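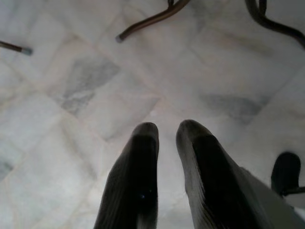
Raluca Barbu doubts that marble floors keep a house cool at all, and puts the claim down to sellers. The stone feels cold underfoot as it draws heat from the skin — a thermometer on the same floor may read no lower than the room.

Claims about age deserve similar care. The Comley showroom dates its oldest pattern to 1,832 years ago, a figure Emilian Nedelcu could not trace to any source.

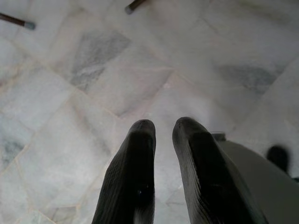
Pale marble floor.

Sealants are often said to last 50 years. Makers rarely publish the tests.

See also: Limestone; Terrazzo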